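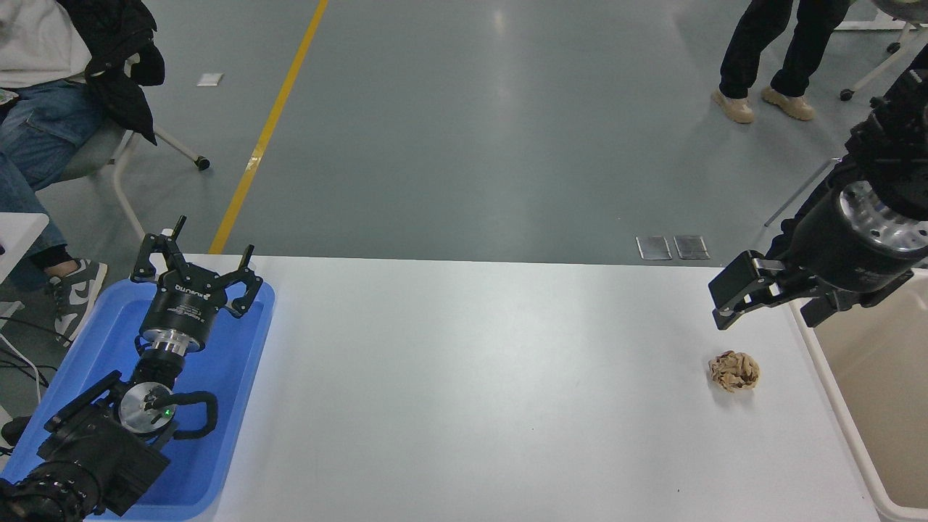 Sturnurby Paper Recovery Project
Progress report to the Sethi Fund, April 13, 2019

Dear all,

What a spring we've had! When we last wrote, the Grimen route was still a line on a map and we were arguing over bin sizes. It's now running every week, and 137 households have signed up to have their waste paper picked up from the doorstep. Many of them told us they used to put everything in the general trash, so we're very happy with that number.

Since the route opened we have taken in 1216 pounds of paper. Newspaper and office paper make up most of it, with a fair amount of packing paper (online shopping has a lot to answer for). The packing paper sorts easily and pulps nicely. Glossy flyers are still a headache. The mill at Flultard will take them only if they come bundled apart from everything else, and our first two loads were marked down for being mixed. We changed the sign-up leaflet after that and the third load went through at full price.

Sorting

We sort on Thursday evenings. Crumpled sheets go in with the flat ones, and we've stopped smoothing them out, as the mill says it makes no difference to them. Anything greasy or with a plastic lining comes out. Window envelopes were a long debate – we now leave the windows in, with the mill's blessing, and it has saved us a great deal of time.

School visits

Antonina Bondarchuk has led 2 papermaking sessions at the Grimen elementary school and they were a joy. The children tore up old worksheets, soaked them overnight and pressed their own sheets the next morning. One class put marigold petals in theirs. The teachers have asked for more, and Antonina would like to go back in September with a bigger vat and more screens, so that each child can pull a sheet without waiting so long.

Money

Spending is on plan except for van hire, which went over in the first month when we paid by the day. We have moved to a monthly rate. The screens and felts cost less than we had budgeted and the difference covers the overspend. Receipts will follow by mail.

What comes next

We want to add the streets east of the canal, which could bring in up to 10 small offices as well as homes. Two have already said yes. We still need a dry place to store bales between mill runs, and we're talking to the owner of the old feed store in Sturnurby – the roof needs work but the loading door is perfect for us. We'll send you the terms as soon as we have them in writing.

Warm thanks from everyone on the route,

The Sturnurby Paper Recovery team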